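Old computer collection returns to the Mostell branch

Monday, 14/09/2020

The Nindgate library will take in unwanted computers and small electronics again this fall, starting next week at the Mostell branch. The spring collection was called off in April when the buildings closed, and a lot of people have been holding on to things since then. Drop-off is at the side door on Vernier Street, during regular branch hours. Please stay in your car until the person ahead of you has left the door.

We will accept desktop towers, laptops, keyboards, mice, cables, printers, routers and phones. We can't take televisions, microwaves, or anything with a cracked or swollen battery. Those go to the county site on Molefe Road, where there is a charge for televisions.

At last fall's collection we received 842 items. Of those, 166 were complete desktop computers.
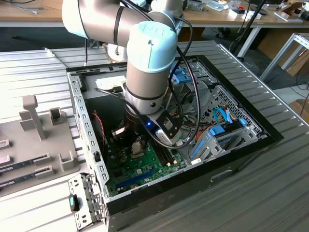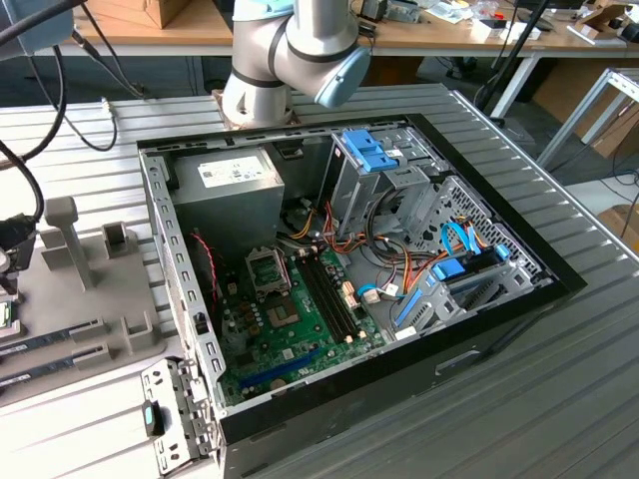
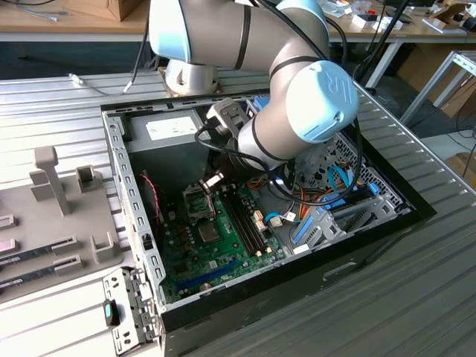
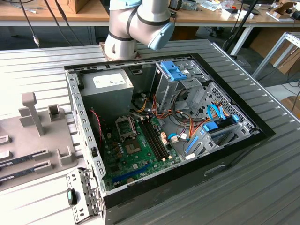 The question we hear most is what to do about personal files. Library staff do not erase drives and can't look through them for you, so copy anything you want to keep before you come. If you would like to remove the hard drive and keep it, that is fine, and we will still take the rest of the machine. On most towers you unplug the power cord, lay the case on its side and take off the side panel. Once it is open you will find the power supply, a large metal box that often has a white label on it, and the green motherboard. The drive is usually in a metal cage of its own, held by a latch or screws. Leave the power supply closed. It can hold a charge after the computer is unplugged.

Laptops vary too much to give one set of directions. The reference desk has 2 repair manuals that can be borrowed for a week, and staff can help you search for your model by phone.

There is no fee for computers. Printers are $5 each, cash or check. Please empty the paper tray and take out the ink or toner, which can go in the cartridge bin inside the front entrance. The limit is 75 pounds per household per visit. Businesses should call the branch first to set up a time.

Receipts are available at the door if you ask for one when you drop off. We can't mail them later.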